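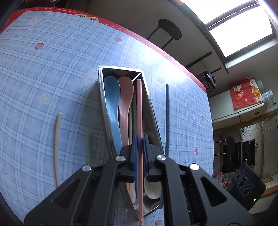 Tire check before a summer road trip, the way we run it at the Tondness garage, with my comments after each point. I love this job - ten minutes on your knees and you know so much more about your car! Put a steel tray down beside you first, a long narrow one with a folded rim like the cutlery tray in the photo, so valve caps and picked-out stones don't roll off under the car.

1. Pressure, all 4 tires, cold
OK / Not OK
Comment: Use the number on the door sticker. The one on the sidewall is a maximum. Rear left was low again on the wagon, topped up.

2. Tread depth
OK / Not OK
Comment: Measure inside, middle and outside. Ours has done 2,608 miles on this set and the wear is lovely and even.

3. Stones and nails
OK / Not OK
Comment: Pick out stones, but leave a nail where it is and drive to a shop if the tire is holding air. Two stones, front right.

4. Sidewalls
OK / Not OK
Comment: Look for bulges and cracks, and do the inner side too (a flashlight helps a lot). Any bulge is a fail.

5. Valve caps and stems
OK / Not OK
Comment: Bend each stem gently and listen. Salma Ait Ali found a split one this way in July - great catch!

6. Spare and jack
OK / Not OK
Comment: Everyone forgets the spare. Check its pressure and its age.

7. Wheel nuts
OK / Not OK
Comment: Torque wrench, star pattern, figure from the manual.

Checked by: Xuelian Ye

12 comments | 4 shares

Search this site... Go

© Vanumgate Drivers' Club | Contact | Back to top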